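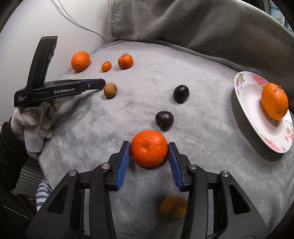
**Stisham fruit swap survives its first argument**

STISHAM. The Wednesday fruit swap outside the old Drellier building will go on through October, after a meeting on Monday's leftovers, parking and the definition of fruit ran well past its allotted 30 minutes and ended in something close to agreement.

The swap began in the spring with a simple rule. Bring what you have too much of, take home what you don't have. The town has a great many backyard plum trees, all of which ripen in the same week, so for much of the summer residents brought plums and took home other people's plums. Attendance grew anyway. Up to 200 people now stop by on a good evening, a few of them carrying something else.

The trouble started with the tomatoes. Kwaku Aidoo, who runs the sign-in table, had been letting them through on botanical grounds. Other regulars felt that what is true in a biology textbook need not be true on a folding table, and said so in a letter to the town office, which replied that it had no position on tomatoes. A second letter raised the matter of a zucchini.

"I was asked whether I would accept a pumpkin," Aidoo said. "I said I would accept it if somebody else carried it."

Under the new rules, tomatoes are in, zucchini is out and pumpkins will be judged by weight. Anything over 20 pounds has to stay in the car until a taker is found. Store-bought citrus, long a gray area in a town where no orange has ever grown outdoors, may be swapped as long as the sticker comes off first. Several people at the meeting spoke in favor of mandarins on the grounds that they are not plums.

Parking took longer. Customers of Wiegand, the hardware store next door, have complained of finding every space filled by people with paper bags and no interest in hinges. The store has offered the swap its back lot after 5 p.m., provided the gate is shut by 8 and the crab apples are swept up. There was some discussion of who had been dropping crab apples. It was not resolved.

Berhanu Ayele, who owns the Cludano bakery across the street, has agreed to take whatever is left at closing and bake with it, an arrangement he described as generous and then, on reflection, as risky. The first batch of leftovers came to two crates of hard pears and a bag of something that had lost its label. The pears became a tart. The bag is still under review.

Ayele will sell the results by the slice on Thursday mornings, with half the money going toward a canopy. The last one left in a high wind in June and was found on the roof of the library, where part of it remains.

A proposal to rename the event the Harvest Exchange was put to a show of hands and lost badly. A proposal to limit each household to one bag of plums did better, but was tabled until next summer, when it might be of some use.

The swap runs from 5:30 p.m. until the good stuff is gone, which regulars put at 5:50. Bags are welcome. Jam is allowed if the jar is labeled with what is in it and the year it was made.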